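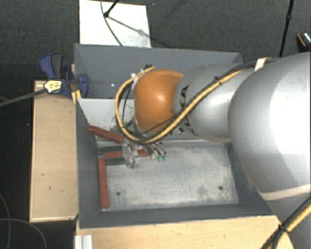

Buppha Thammasiri has been fussing over bins for longer than she cares to admit, and when she moved the Trillow packing shed out to Furkemdale last May she took her pet subject along with her. Too many sheds, she reckons, buy whatever tub is cheapest and then wonder why small things hide in the corners. She favours a plain open bin in a matte dark grey, with walls that slope inward, so whatever is dropped in slides towards the middle - and she loves that dull colour (or color-blind grey, as her daughter calls it!) for the way pale goods stand out against it.

Her offsider, Thilini Dewan, came around slowly. She had 33 of the old white tubs and was fond of every one of them, but she has since given most away to neighbours, who grow herbs in them, and kept a couple for the tearoom.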